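Trusell to Hand Out Snack Boxes at Cleltumholm Library on Saturday

Trusell, a neighborhood snack shop, will give away 300 small boxes of candy and packaged sweets at the Cleltumholm library this Saturday. Doors open at 2 p.m.
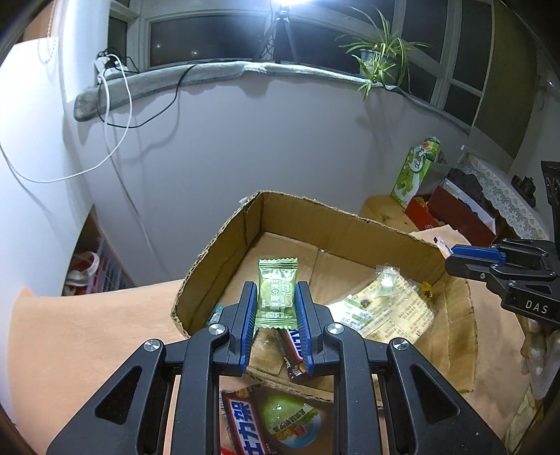 By Shiyu Zhong, Trusell

The boxes are plain brown cardboard, left open at the top. Each one gets a chocolate bar, a few wrapped candies and a larger snack. Packing is done by hand at a covered table in the shop.

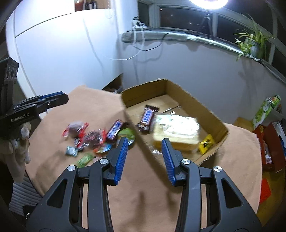
Chocolate bars and wrapped sweets in and beside a cardboard box.

Almost 300 people picked up a box last April. Families may take up to two, and no sign-up is needed. Everything stays in its own wrapper so that labels can be checked for nuts and milk.
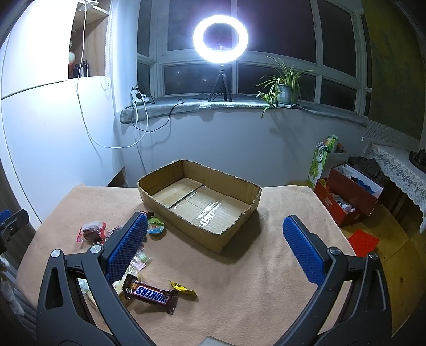

Pickup ends at 5 p.m. Any boxes left over will go to the Yin Street after-school club on Monday. Questions can be left at the Trusell counter.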